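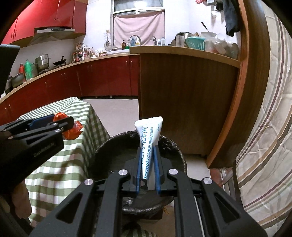
An opened packet of camel milk powder held above the bin.

Small packets and the price of a spoonful

I want to write about the small packet, because I throw away so many of them and I have started to feel bad about it.

By small packet I mean the slim kind, for one cup. You tear the top, you shake the powder out, you stir, and after this the packet has finished its whole life. In my kitchen it goes into a round bin with a black bag, together with the wrappers from sweets and biscuits. The bag fills quickly and it weighs almost nothing. When I carry it downstairs I have the feeling that I am carrying air in a coloured coat.

I grew up in a home where milk powder came in a tin. The tin was heavy, the lid was hard to open, and my mother used the back of a spoon to lift it. When the powder was finished we kept buttons in the tin, or rice, or nails. I don't say that those times were better. The powder at the bottom was often hard like chalk, and in the wet season it smelled a little. A packet for one cup does not have this problem. It is always fresh, and you cannot take too much by mistake.

So I understand why people buy them. My neighbour's father drinks camel milk because his stomach does not accept the other kind, and he cannot measure powder any more with his hands. For him the packet is a real help. I would not like to live in a place that took it away from him so that I could feel clean.

But most of us who buy the packets have good hands and own a spoon. I am one of these people. I bought a box of 40 sachets at the Soltilo shop near the station, and I did not ask if there was a bag or a tin. The box looked neat on the shelf and that was enough for me. Later I went back to look, and the same powder was there in a large bag, on the bottom shelf, where you have to bend your knees. It was cheaper for the same weight. The shop puts the packets at the height of our eyes, and I think this is a choice somebody made.

Our town council in Bultidley has a clear opinion about it. In May they sent a leaflet to every household with a drawing of seven bins and arrows between them. I read it twice, with a dictionary the second time. Soft plastic goes back to the supermarket, if it is clean. Foil goes with metal, if you can make a ball of it. A packet which is made of more than one layer goes to the general rubbish. How do I know how many layers it has? The leaflet advises to crush it in the hand and see if it opens again. I have stood over my bin crushing packets, with powder on my sleeves, and some opened halfway.

This is my main complaint. We ask the person at the bin to repair a decision that was made much earlier, in the factory and on the shelf. Sorting is useful and I will continue to do it. I even like it, in the evening, when the table is wiped and there are only the last wrappers to pick up. But I don't believe that my careful fingers are the answer to a box of 40.

What would I like instead? I would like the large bag at eye level and the packets below, or at least beside each other. I would like the price for one cup written in the same size on both. The Dreltura grocery on our street already sells oats and lentils by weight, and people bring their own jars. Milk powder could be sold in the same way, if they keep it dry. And I would like the makers to use one single material for the packet, and to print on it, in words that a tired person can read, where it must go.

Some readers will say that a packet is a very small thing to write an essay about. They are right about the size. One of them is nothing in the hand, and it falls into the bin without a sound. Still, one cup each morning and one each night makes a great many packets before the year is over, and this is only my house.

For now I have bought the large bag and an old glass jar with a rubber ring. The powder makes lumps if I am careless with the lid - it is the tin of my mother again. I still have some packets left in the cupboard. I will use them, of course, and then they will go in the black bag with the others.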